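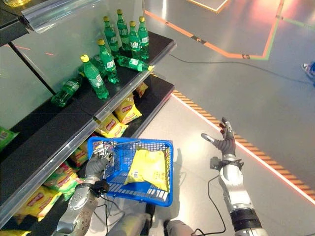 Issue 34 – page 13

Home | News | Visits | Letters | Contact

A morning at the Tidevell bottling works

In November our small group from Stustavville went to the open day at Tidevell, where they fill soft drinks for shops in the whole valley. I had wanted to see it for a long time, so I was at the gate already at half past eight.

Our guide was Lucero Lozano. She gave everybody ear plugs and a paper cap, and then we walked along the filling hall behind a yellow line on the floor. The noise is very strong. I understood perhaps half of what she told us, but she repeated the main points later in the corridor, for which I was grateful.

What I liked most was the water room. It is cool and quiet there, and the pipes are painted in different colours according to what goes inside. Gyula Lakatos, who worked in a brewery when he was young, asked many questions about the filters and we had to wait for him at the door.

The line we saw fills 468 bottles in a minute. After this comes the labelling, and I stood there the longest – the labels go around so quickly that the eye cannot follow. A bottle with a crooked label is pushed to the side by a short blow of air.

At the end there was a tasting in the canteen. The lemon one was too sweet for me, the ginger one I would buy again. Parking was difficult, so I recommend the number 40 bus from the station, it stops just opposite the gate. Closed shoes are necessary and children under eight may not enter the hall.

Lăcrămioara Roman

6 comments | 13 shares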